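3. Before you order: planning the hand-held gripper set

Read this bit before section 4. Most of the calls we get about Cenovine set-ups are budget calls, and most of those would be sorted by the list below.

Applies to kitchen clearing and tidying work only. Workshop and warehouse sites see section 9, still being written.

3.1 Work out how much you need to record

1. Write down the jobs. Plain words. "Clear the counter", "put bottles back", "bag the rubbish".
2. Give each job a target. Our usual starting figure is 1,000 good recordings per job. Good means kept after checking, so plan to record more than that.
3. Multiply up. Then look at who is doing the recording and how many hours they can really do with a gripper in each hand. Be mean with this number.
4. Only now decide how many sets. One person working two-handed needs two grippers. Two people need four. Sounds obvious, gets missed on the order form every month.

Note: a pair is sold as a pair. Singles can be had from Snorradóttir but the lead time is longer and they come without a case.

3.2 Choose the site

A real kitchen with real mess beats a mock-up for this kind of work. Plultside started with a mock-up and moved out of it by April. If you do use a real one, walk it first and look for:

- counter depth, and whether there is a corner to work round
- clear elbow room for both hands at once
- windows over or near the sink (glare)
- the hob. How near is it to where the hands will be
- somewhere to charge that is not next to the tap

Corner counters are slow. Two people's worth of forearm in a space made for one, even when it is one person. Allow extra time per recording, and try the light plastic containers early on, tubs and cups and so on. They tell you fast if the pads are gripping. 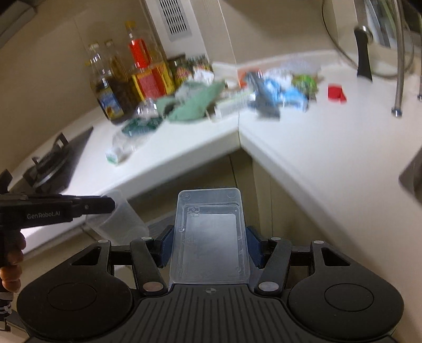

Comment left on this page: we costed the grippers to the penny and forgot everything else. Spare pads, cards, chargers, a second case, somebody's time to put the kitchen back how it was between goes. Ended up spending as much again on bits. I'd put the extras first on the sheet and see what is left for grippers.

Fair, and the sheet has been changed. Extras now come first.

3.3 The budget sheet

Fill in top to bottom. Do not skip lines, put a nought.

1. Finger pads. Order 50 for a first site. They wear, they get greasy, people lose them.
2. Batteries and chargers. One spare battery per gripper minimum.
3. Storage. Cards plus a drive for the copies. Price both.
4. Props. Bottles, jars, tubs, bags, wrappers, cloths. Cheap but somebody has to go and get them, and some get used up.
5. Cleaning stuff. Wipes, gloves, bin bags, a tray to put dirty grippers on.
6. Staff hours, recording.
7. Staff hours, resetting. Separate line please. Often as big as line 6.
8. Staff hours, checking.
9. The grippers.
10. Contingency. Whatever you can get signed off.

Note: lines 6 to 8 are where quotes from different suppliers stop being comparable. Wavach rolls checking into its day rate, Snorradóttir lists it seperately. Ask.

CAUTION: do not buy props by the crate before the trial. Roughly 100 items will see you through a trial week and you will change your mind about half of them.

3.4 Pick the props

Mix them. Hard, soft, clear, shiny, limp. A counter of clean empty boxes is no use to anyone later on. Rubbish and things to keep should be in together, e.g. condiment jars at the back with wrappers and tissue in front, so the person has to sort as they go.

Thin bags are worth having plenty of. They fold up differently every time and the pads have very little to close on. Crushed drinks bottles, same shelf of the budget. Cloths too - clean and stained both.
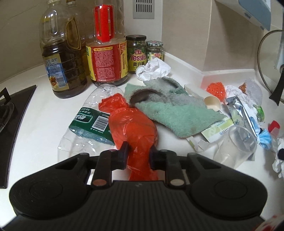
Thin film is also the hardest thing on the pads, so if bags are a big part of your job list go back to line 1 and double it. Yes, really, another 50. Cheaper in one order than two.

Caution: glass. Jars and oil bottles stay in only if the people recording are happy with them. Lids on and tightened. Keep a floor mat on the list if the floor is tile.

Caution: nothing with food still in it overnight. Pests.

Caution: hob off at the wall, or gas off at the tap, before anyone picks up a gripper. Not just the knobs.

3.5 Trial before the full order

1. Hire or borrow one pair. Both Wavach and Snorradóttir will hire by the week.
2. Do one job only, start to finish, including reset and checking.
3. Time all three parts. Use a phone, write it on paper.
4. Check the recordings the same day. Look for hands drifting out of view and for blur when the person turns quickly.
5. Put your real times into lines 6, 7 and 8.
6. If the total has gone over, cut jobs. Do not cut resetting, the recordings all come out alike and you pay for it afterwards.

3.6 Placing the order

Have ready: the finished sheet, site address, how many people, left or right handed, delivery hours. Deliveries before 9 am need asking for in writing.

Check the box on arrival against the packing slip. Two grippers, leads, case, pad set. Anything short, ring that day and keep the packaging.

Note: warranty runs from the delivery date and not from first use. Don't take delivery untill the site is ready.

Charging and first switch-on are in section 4.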